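Your Plallby roof box holds a surprising amount – over 147 litres more than the old one – and you will be tempted to test this. Please read the section first.

## 4. Fitting the roof box

**Before you start:** check your car's roof load limit in its owner's manual. The limit covers the box, the bars and everything inside. Cars are not known for their sense of humour about this.

1. Park on level ground and let the roof cool down if the car has been in the sun.
2. Fit the Dramell crossbars with the front bar 80 cm ahead of the rear one. Measure both sides. Your eye is not as good as you think.
3. Lift the box on with 2 people. One person can do it, in the sense that one person can also repaint a bonnet.
4. Slide the clamps under the bars and turn each knob until it clicks. If it doesn't click, it isn't on.
5. Lock the box and take out the key. The key number (ours starts with 1601) is stamped on the barrel, so write it down somewhere other than inside the box.

> **Caution:** Stop and check the clamps after the first half hour of driving, and again at every fuel stop.

> **Note:** The box adds height. Carparks, drive-throughs and your own garage will all remain the colour they were, provided you remember this.

## 5. Loading

Heavy things go low and in the middle, over the bars. Food for the trip belongs in the cabin, within reach of the back seat.
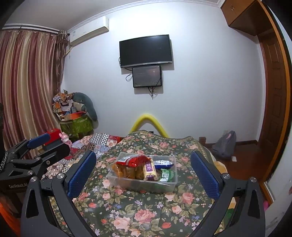

## 6. Removing and storing the box

1. Empty the box, then undo the rear clamps before the front ones.
2. Stand it on its side against a wall, strapped, out of the sun.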